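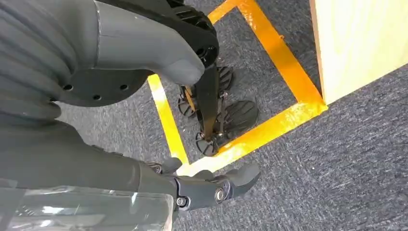 Home Tutorials Nakitz Contact
Search this site Go

How I line up a wrist camera before a tracking run

15 Apr 2018

Okay, so last time we got Nakitz talking to the camera and I promised we'd do the fun bit next! Grab your yellow tape. You want a closed square on the floor, corners overlapped, pressed down hard (carpet is annoying, go over it twice).

Stand your target inside the square and bring the arm over it slowly. I record 33 frames per pose and use 3 poses, with the wrist turned a little between them. Don't touch the stand once you've started. I did, and lost an afternoon.

Now run the corner finder. If it grabs shiny spots on the tape instead of the edges, dim the lamp and raise the threshold by two. Banafsheh Pakzad uses a fixed threshold for everything and gets away with it, but her lab has much nicer lights than mine.

My last batch was 1391 frames, and the fit settled in around 2 minutes. Save the matrix before you close the window!

Next up: feeding it to Finora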